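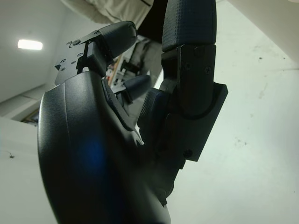

*Robotic hand from below, palm and fingers.*

# Fomero Tillman electric golf trolley

**£1,619 including lithium battery, charger and delivery to mainland addresses**

The Tillman is our larger electric trolley, built for players who walk most of their golf and carry a full-size cart bag. It replaces the older two-motor model we sold up to last December. The chassis is new, the battery is new, and the handle is the same one as before with a different switch.

It comes in graphite or white. There is no difference in price between the two.

## What it's like to use

Speed is set with a thumb dial on the right of the handle. Press the dial in to stop, press again to carry on at the speed you had. Left-handed players can have the handle fitted the other way round at the workshop in Stamville, free of charge if you ask when ordering.

Each back wheel has its own motor, so the trolley holds a line across a side slope without much correction. On steep downhill paths the motors act as a brake. You will still want a hand on it if the path is loose gravel.

The tyres are Skosurine, a solid compound we have used on our push trolleys for several seasons. They don't need pumping up and they leave less of a mark on soft fairways than the ribbed plastic tyres on the previous model. Some courses ask for wide winter wheels between December and the spring. These are sold separately and clip on in place of the standard pair, no tools needed.

The distance function sends the trolley ahead on its own for a set number of metres, then stops it. It is handy when you're walking off the side of a green and want the trolley waiting by the next tee. Please don't use it near water or on a path shared with the public.

## Specification

| | |
|---|---|
| Folded length | 91 cm |
| Folded height | 42 cm |
| Maximum bag weight | 21 kg |
| Motors | Two, one to each rear wheel |
| Battery | Lithium, removable |
| Range | 36 holes on most courses |
| Frame | Aluminium |
| Tyres | Skosurine, solid |
| Parking brake | Electronic, on the handle |
| Charging port | USB, under the scorecard holder |

The folded size is with the wheels on. Take them off and it goes into the boot of most small hatchbacks, though measure first if your boot has a high lip.

Range depends on the ground. A flat, dry course uses a good deal less power than a hilly one in wet weather, and a heavy bag makes a difference as well. If you play hilly ground twice in a day, consider the larger battery.

## In the box

- Trolley frame and front wheel, already joined
- Two rear wheels
- Battery and bag
- Mains charger
- Scorecard holder
- Two bag straps, upper and lower
- Printed instructions

The umbrella holder is not included. The one from the older model fits, so keep it if you have it.

## Setting up

Charge the battery fully before the first round. This takes overnight the first time and less after that. The light on the charger goes from red to green when it's done.

Unfold the frame until the catch clicks, push each rear wheel on to its axle and pull it gently to check it has locked. Left and right wheels are marked on the inside. If the trolley pulls hard to one side, the wheels are most likely on the wrong way round.

## Looking after it

Wipe it down with a damp cloth. Don't use a hose or the compressed air line at the club, which forces grit into the axle housings. Store the battery indoors over winter and top it up every couple of months.

## Questions we get asked

**Does it fit a stand bag?**
Yes, but the legs of some stand bags rub against the lower bracket. A bracket pad is available from the parts page.

**Can I take it on a plane?**
The frame, yes. Check with the airline about the battery before you book.

**Can I try one?**
There is a demonstration trolley at Stamville and you can take it out for nine holes. Ring ahead and ask for Nabil Semaan.

**My switch has stopped responding.**
Take the battery out, wait a minute and put it back. If that doesn't clear it, contact the workshop before you post anything to us.

## Guarantee and repairs

Frame and motors are covered for three years, the battery for two. Tyres and straps count as wear parts and aren't covered. Repairs are handled by Xiomara Greenberg's team in Stamville – send the trolley without its wheels and bag straps, as they tend to get separated in the post.

Spare parts for the previous model will stay on sale while stock lasts.

Page last updated 26 May 2019. Prices include VAT.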